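Rapport d'avancement -- Mise en conformité des registres d'armuriers et de la conservation des scellés

Destinataire : Rüdiger Kuhlmann, direction des programmes
Période couverte : deuxième trimestre de la convention

1. Rappel de l'objet

La convention finance la reprise des registres d'entrée et de sortie tenus par les armuriers du secteur de Virklow, ainsi que la préparation d'un local de dépôt pour les armes remises ou saisies. Le financement couvre le personnel de saisie, le logiciel Telby et les études du local. Les travaux proprement dits relèvent d'une autre ligne et ne figurent pas ici.

2. Reprise des registres

Sur les 24 armuriers inscrits au périmètre, tous ont désormais transmis leurs registres papier. Le dernier envoi, celui de la maison Mühlbauer, est arrivé en janvier, avec deux volumes anciens dont la reliure a dû être défaite avant numérisation.

L'objectif de la convention est de 4 000 lignes saisies et vérifiées. Nous en sommes à 2 000, soit la moitié, ce qui correspond au calendrier. Parmi ces lignes, 66 présentent une anomalie : numéro de série illisible, acquéreur sans pièce d'identité reportée, ou sortie sans entrée correspondante. Chaque cas a été signalé par écrit à l'armurier concerné, qui dispose d'un mois pour répondre. Les cas sans réponse seront transmis au service des autorisations -- nous n'avons pas compétence pour proposer une sanction.

La double saisie prévue au départ a été abandonnée pour les registres postérieurs au changement de formulaire, où l'écriture est en capitales. Elle est maintenue pour les autres.

3. Local de dépôt

Le bureau d'études Iltar a remis son avant-projet. Il retient une pièce fermée, sans ouverture sur l'extérieur, avec un accès unique par le couloir du greffe. Nous avons demandé deux compléments : le détail de la ventilation et la charge admissible au sol une fois les armoires fortes en place. 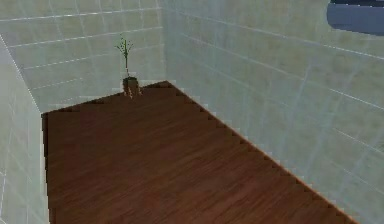 Figure 1. Pièce en rendu simulé : sol en bois brun foncé, murs carrelés clairs.

Le choix du revêtement de sol n'est pas arrêté. Le greffe souhaite une surface facile à nettoyer et qui supporte le passage d'un chariot. Iltar doit chiffrer deux variantes.

4. Difficultés

La version de Telby livrée en début de période n'acceptait pas deux armes portant le même numéro de série, cas pourtant courant entre fabricants différents. Le correctif a été installé un dimanche pour ne pas interrompre la saisie. Les fiches bloquées ont été reprises dans la semaine.

Un poste de saisie est resté vacant cinq semaines. Le retard a été absorbé par des heures complémentaires, dans la limite du budget de personnel.

5. Suite

Au prochain trimestre, nous prévoyons de terminer la saisie des registres antérieurs au changement de formulaire, puis de commencer le rapprochement avec le fichier des autorisations. L'avant-projet complété du local vous sera transmis dès réception.

Nous sollicitons votre accord sur un point : le report au trimestre suivant du reliquat de la ligne « numérisation », afin de traiter les deux volumes Mühlbauer chez un prestataire équipé pour les documents fragiles. Le montant total de la convention reste inchangé.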